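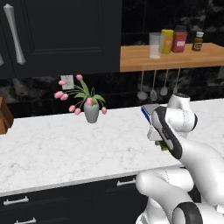

Sim kitchen task: release height and the placement score

baudry_lab
Posts: 100
March 2019

Posting this for the course section, as three groups have asked the same thing by mail. The second assignment is a place task in the rendered kitchen. The arm has to set the small box with the gray top and blue side on the white marble counter and retract. The score is final pose error plus a penalty for contact force above the limit. Our group (Baudry) is at 489 successful placements out of 753 episodes. Most of the failures are at release. The box gets let go slightly high, lands on an edge and tips.

We lowered the release threshold by 5 mm and the tipping mostly stopped, but the force penalty went up. Does anyone have a setting that does both?

tarnaud
Re: release height

Don't tune the threshold. Check your box orientation first. If the bottom face is off by a few degrees, any release height is wrong. Log the tilt at the last step before the fingers open and plot it against the failures.

Thibault Arnaud, section 2

masora_kt
Re: release height

Disagree with tarnaud in part. We logged tilt and it explained nearly half of our failures. The rest had a level box and still bounced. Contact stiffness in the default config is very high. Masora runs with it reduced and a smaller time step, and the bounce is gone.

tarnaud
Re: release height

The handout says physics parameters are fixed for grading. A policy tuned on soft contacts will fail on the grader.

masora_kt
Re: release height

It says fixed for grading. It does not say fixed for training. We train soft, then fine-tune on the default values.

fekunell2
Re: release height

Separate question. Has anyone got the camera observation to work without the dark cabinets throwing off the segmentation? Our mask keeps merging the black parts of the gripper with the navy drawers behind it. The tulips are also picked up as a target candidate now and then, and so is the red jar on the shelf.

baudry_lab
Re: release height

Crop to the counter before segmenting. The counter is white, so you get usable contrast on the box. Cropping removes the shelf and the hanging utensils, but part of the vase can stay in, so filter on color as well. Blue side face only. The gray top is too close to the veining.

rollunus_p
Re: release height

Color filter will break if the evaluation scenes randomize textures. Rollunus uses depth only. Slower to train, no mask problems.

fekunell2
Re: release height

Is texture randomization confirmed? I only see lighting and object pose in the handout from January.

rollunus_p
Re: release height

Not confirmed. It was on for the previous assignment.

baudry_lab
Re: release height

Update on the original question. Plotted tilt as suggested. There is a clear cluster above 4 degrees, and it goes away with a wrist correction before descent. Threshold is back at the default. The level-box bounces are still there, so I will try the stiffness schedule next. masora_kt, how many steps do you fine-tune for?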